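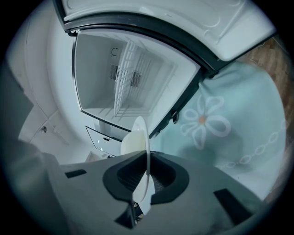

Freezer compartment with the door open and the grid rack standing up inside.

Zeltstead Electronics Lab, Project Report 2: A Door-Ajar Alarm From Bits and Pieces
Written by Henrique Arruda (partner: Beatriz Vieira)
Wed 23 October

What we wanted to make

My project partner Beatriz and I wanted a small battery alarm that beeps when a freezer door has been left open too long. You can buy these, sure, but our instructor Verena Lanz wanted every group to build something with a timer, a sensor and a sounder, and this ticked all three boxes without getting silly. I also really wanted to do the timing with plain analog parts. No microcontroller, no code, just a capacitor filling up through a resistor (I know, I know, it's old school, but it's fun!).

The sensor

We started with a reed switch and a magnet. The magnet goes on the door, the switch goes on the cabinet, and when they're close together the contacts close. Great in theory. Our first switch was a glass one with bare leads, and I cracked it while bending the leg right up against the body. Hold the lead with pliers between the glass and the bend, please, and save yourself the trip to the parts drawer. The second one came in a plastic housing with screw holes and has been fine ever since.

Beatriz suggested a light sensor instead, and we did breadboard one. It worked, but the trip point moved depending on whether the room lights were on, so we went back to the magnet.

The timer

The timer is a 555 wired as a one-shot, plus a transistor to hold the sounder off while the delay runs. We tried a big electrolytic first because I wanted a long delay from one stage. Bad idea. The leakage in those is all over the place and our two "identical" boards came out noticeably different. A tantalum was much better behaved, and we swapped the fixed resistor for a trimmer so we could dial each board in by hand.

With the trimmer in its middle position I measured 264 seconds from the switch opening to the first beep. That felt a bit long to me, but Beatriz pointed out that putting away groceries takes a while and she'd rip the thing off the wall if it went off sooner. We left it.

Battery life

This is where I lost a whole weekend. The ordinary 555 draws current all day long just sitting there, and our first 9 volt battery went flat embarrassingly fast. Joaquim Rocha from the bench next to ours had a strip of the CMOS version left over from his Totov clock kit and gave us a couple. Same pins, drops right in, and the idle current went down so far that my cheap meter had trouble showing it. We also moved the sounder's supply so it gets nothing at all when the door is closed. I should have done that on day one.

The board and the box

The first version was on stripboard and looked terrible – I cut two tracks in the wrong place and patched them with wire. For the second version Beatriz drew a proper layout and we etched it ourselves. The box is a Calado project case, the small one. The battery only fits if you file down one of the posts inside, so check that before you solder anything to length.

Testing

We taped the magnet and switch to a cabinet door in the lab and opened and closed it until people complained. Fenna Verschueren, who runs the equipment room, let us use the Kundow relay tester to cycle the switch input on its own, and we got through over 2,000 operations with 5 misses. All the misses turned out to be a loose terminal screw. We tightened it and ran a shorter batch with none.

We haven't done a long test in real cold. The electronics sit outside on the cabinet so I'm not too worried about them, but the adhesive pad on the magnet is another story. The packet doesn't give a temperature range at all.

What I'd change

A latching mute button, definitely. Right now if you're defrosting, the only way to shut it up is to pull the battery. I'd also like a low battery blink, though that means another chip or some clever use of a zener, and Beatriz and I don't agree on which. She's drawing up the zener version now and I've ordered the chip.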